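Gorkico Cunex 다지형 핸드 정비 키트 사용 평가

평가 부서: Eberhard 응용연구소 설비관리실
작성일: 10/28/19

1. 평가 대상과 범위

Eberhard 응용연구소 설비관리실은 주방 작업 셀에 설치된 로봇 팔과 다지형 핸드의 정기 점검을 위하여 Gorkico의 정비 키트 Cunex를 도입하고, 누적 가동 366시간에 걸쳐 사용하였다. 본 평가는 그 기간의 점검 기록과 작업자 의견을 토대로 작성되었다. 키트의 구매를 검토하는 다른 부서와 협력 기관이 참고할 수 있도록 공구의 품질, 설명서의 정확성, 초기 설정 절차, 소모품 관리의 순으로 기술한다.

평가 대상은 키트 본체와 동봉된 보정 프로그램 Cadeck이다. 로봇 팔 자체의 성능이나 파지 제어 알고리즘은 다루지 않는다. 팔의 관절 감속기를 분해하는 작업도 키트의 용도에서 벗어나므로 제외하였다.

2. 구성품

키트는 뚜껑이 있는 경질 케이스에 담겨 공급된다. 토크 드라이버 본체와 교환식 비트 9종, 손가락 관절용 지그, 케이블 장력 게이지, 손바닥 덮개 분리용 주걱, 접점 세정 솔, 윤활제, 식별 라벨이 들어 있다. 인쇄 설명서는 113쪽이며 별도의 점검표 양식이 부록으로 첨부되어 있다.

케이스 내부의 완충재는 공구의 윤곽대로 파여 있어 반납 시 누락을 쉽게 확인할 수 있다. 다만 장력 게이지의 자리가 얕아 케이스를 세워 보관하면 게이지가 이탈하는 일이 있었다. 설비관리실은 케이스를 눕혀 보관하도록 내부 지침을 수정하였다.

비트의 가공 상태는 양호하다. 손가락 마디의 고정 나사는 머리가 작고 홈이 얕아 규격이 조금만 어긋나도 쉽게 뭉개지는데, 평가 기간 중 비트로 인해 손상된 나사는 없었다. 반면 주걱의 재질은 지나치게 무르다. 손바닥 덮개를 몇 차례 분리한 뒤 끝이 휘었으며, 이후의 작업에서는 연구소가 보유한 다른 주걱을 사용하였다.

3. 초기 설정

설명서는 설치를 기계적 고정, 배선, 영점 보정, 시험 파지의 네 단계로 구분한다. 각 단계의 시작 부분에 필요한 공구와 전원 상태가 표기되어 있어 작업 준비가 수월하였다.

기계적 고정 단계에서는 손목 플랜지의 볼트를 대각선 순서로 조인다. 토크 드라이버는 설정값에 도달하면 분명한 촉감을 주며, 주변 소음이 있는 곳에서도 이를 구분하는 데 어려움이 없었다. 눈금 글자는 작은 편이고, 조명이 어두운 자리에서는 읽기 어렵다.

배선 단계의 설명은 보완이 필요하다. 설명서의 도해는 케이블이 팔 안쪽으로 정리된 상태만을 보여 주며, 바닥을 지나 제어기까지 이어지는 구간에 관하여는 한 문장의 언급에 그친다. 주방 작업 셀에서는 서랍과 수납장 문이 열리는 범위, 사람이 드나드는 통로, 의자 바퀴가 지나는 자리를 함께 고려하여야 한다. 연구소는 바닥 구간에 덮개형 몰드를 설치하는 방안을 별도로 마련하였으나, 이러한 내용은 제조사의 설명서에 포함되는 것이 바람직하다.

영점 보정은 Cadeck으로 수행한다. 프로그램은 손가락을 하나씩 끝까지 편 뒤 지그에 맞추어 굽히도록 안내하고, 관절별 편차를 표로 출력한다. 화면 구성은 단순하며 처음 사용하는 작업자도 안내에 따라 절차를 마칠 수 있었다. 한국어 화면에서는 ‘굽힘’과 ‘접힘’이 같은 동작을 가리키는 데 섞여 쓰이고 있어 용어의 통일이 요구된다.

보정 중 통신이 끊기면 해당 손가락의 측정값뿐 아니라 앞서 저장한 값까지 삭제되는 문제가 있었다. 6월에 배포된 수정판에서 이 문제는 해소되었다. 구판을 설치한 기관은 보정을 시작하기 전에 프로그램의 판본을 확인하여야 한다.

4. 시험 파지

설명서는 시험 파지용 물체로 원통, 육면체, 원판을 권장한다. 설비관리실은 셀의 용도를 고려하여 가볍고 잘 깨지지 않는 식기를 추가로 사용하였다. 접시는 테두리가 얇고 무게 중심이 손에서 벗어나 있어, 손가락의 장력이 고르지 않을 때 그 차이가 쉽게 드러난다. 원통을 문제없이 잡는 핸드라 하더라도 접시를 기울이는 과정에서 미끄러짐이 발생하는 사례가 기록되었다.

이에 따라 연구소의 점검 절차는 다음과 같이 정해졌다.

- 식기를 건조대 또는 서랍 위의 낮은 위치에서 잡고, 높이를 유지한 채 천천히 기울인다.
- 엄지와 나머지 손가락이 테두리를 감싸는 깊이를 좌우에서 확인한다.
- 정지 상태를 유지하며 Cadeck의 전류 그래프에 주기적인 흔들림이 있는지 살핀다.
- 흔들림이 있는 손가락은 장력 게이지로 재측정하고 결과를 점검표에 기입한다.
- 시험을 마치면 물체를 내려놓은 뒤 손을 펴고, 완전히 정지한 것을 확인한 다음 접근한다.

비상정지 장치는 시험 내내 작업자의 손이 닿는 곳에 둔다. 제조사 점검표에는 비상정지 장치의 작동 확인란이 마지막 장에 배치되어 있다. 이 항목은 첫 장으로 옮겨져야 하며, 연구소는 자체 양식에서 순서를 변경하였다.

5. 정기 점검

Cunex의 가치가 가장 분명하게 나타나는 부분은 정기 점검이다. 종전에는 손가락 케이블의 장력을 작업자의 감각에 의존하여 판단하였고, 작업자가 바뀌면 조정 상태도 달라졌다. 장력 게이지를 사용한 이후에는 교대 근무자 사이의 기록을 비교할 수 있게 되었다. 게이지의 집게가 케이블 피복을 누르는 힘도 적절하여 눌린 자국이 남지 않았다.

관절 지그는 검지와 중지에서 정확하게 맞는다. 새끼손가락용 지그는 삽입 각도가 까다롭고, 억지로 끼우면 이웃한 손가락의 측면에 닿는다. 설명서에는 핸드를 손바닥이 위로 향하도록 둔 상태에서 작업하라고 되어 있으나, 손등이 위로 향하도록 돌린 다음 지그를 끼우는 편이 수월하였다. 이 방법을 사용할 때에는 팔이 처지지 않도록 받침을 먼저 설치한다.

윤활제는 소량만 도포한다. 설명서가 지정한 양을 그대로 따랐을 때 마디 바깥으로 번지는 경우가 있었으며, 식기를 다루는 핸드에서는 이를 허용할 수 없다. 설비관리실은 도포 후 마른 천으로 마디를 닦고, 빈손으로 굽힘 동작을 반복한 다음 다시 닦는 절차를 추가하였다. 윤활제 용기의 노즐은 가늘고 길어 좁은 틈에도 닿는다.

개수대 옆에서 운용되는 셀의 경우 물기에 대한 점검도 필요하다. Cunex에는 방수 상태를 확인하는 도구가 포함되어 있지 않다. 손목부의 밀봉재는 육안으로 검사하여야 하고, 설명서의 해당 장은 사진이 작아 손상된 밀봉재와 정상 밀봉재를 구분하는 데 충분한 도움을 주지 못한다.

6. 고장 대응 사례

평가 기간 중 키트를 이용한 수리는 2건이었다.

첫 번째는 약지가 끝까지 펴지지 않는 증상이었다. Cadeck의 편차표에서 두 번째 마디의 값이 기준을 벗어났고, 손바닥 덮개를 분리한 결과 케이블 고정 나사가 풀려 있었다. 나사를 지정 토크로 조이고 영점을 다시 잡은 뒤 정상으로 복귀하였다. 설명서의 증상별 색인이 정확하여 해당 쪽을 바로 찾을 수 있었다.

두 번째는 팔을 일정 각도 이상 들어 올릴 때 핸드의 통신이 끊기는 증상이었다. 색인은 제어기 교체를 권하였으나 원인은 팔꿈치 부근에서 꺾인 케이블이었다. 케이블의 여유 길이를 늘려 다시 고정하는 것으로 조치가 완료되었다. 부품 교체를 먼저 권하는 색인의 구성은 불필요한 비용을 초래할 우려가 있다. 설비관리실은 이 의견을 Gorkico에 서면으로 전달하였으며, 다음 개정판에 반영하겠다는 회신을 받았다.

7. 소모품과 지원

접점 세정 솔과 윤활제는 개별 구매가 가능하다. 식별 라벨은 묶음으로만 판매되어 소규모 기관에는 부담이 될 수 있다. 토크 드라이버의 교정은 제조사에 위탁하여야 하고, 그동안 사용할 대체품은 제공되지 않는다. 셀을 상시 가동하는 기관은 드라이버를 추가로 확보하는 것이 좋다.

기술 문의에 대한 답변은 성실하였다. 다만 답변서의 부품 번호와 설명서의 부품 번호가 서로 다른 체계를 따르고 있어, 주문 전에 대조표를 요청하여야 하였다.

8. 평가 의견

공구의 정밀도와 영점 보정 절차는 우수하고, 설명서의 배선 및 밀봉 관련 장과 주걱의 내구성은 미흡하다. 다지형 핸드를 여러 작업자가 교대로 관리하는 기관에 도입을 권장한다. 전담 정비 인력이 한 명이고 이미 토크 공구를 갖춘 기관이라면 키트 전체보다 장력 게이지와 관절 지그를 개별 구매하는 편이 적합하다.

도입 시에는 제조사의 점검표를 그대로 사용하지 말고, 해당 셀의 가구 배치와 취급 물체에 맞추어 수정할 것을 요청한다. 연구소가 수정한 양식은 설비관리실에 신청하여 받을 수 있다. 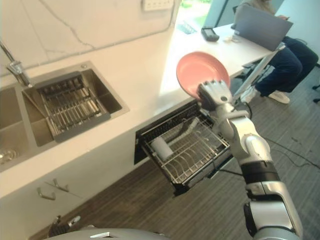 손가락 케이블의 장력을 조정한 뒤에는 영점 보정을 다시 하여야 하는가?

장력을 조정하면 관절의 기준 위치가 달라질 수 있으므로, 조정한 손가락은 Cadeck으로 영점을 다시 잡고 시험 파지를 거친 다음 작업에 투입한다. 조정하지 않은 손가락은 편차표만 확인하면 된다.

문의: Eberhard 응용연구소 설비관리실 | © 2019 Eberhard 응용연구소 | 맨 위로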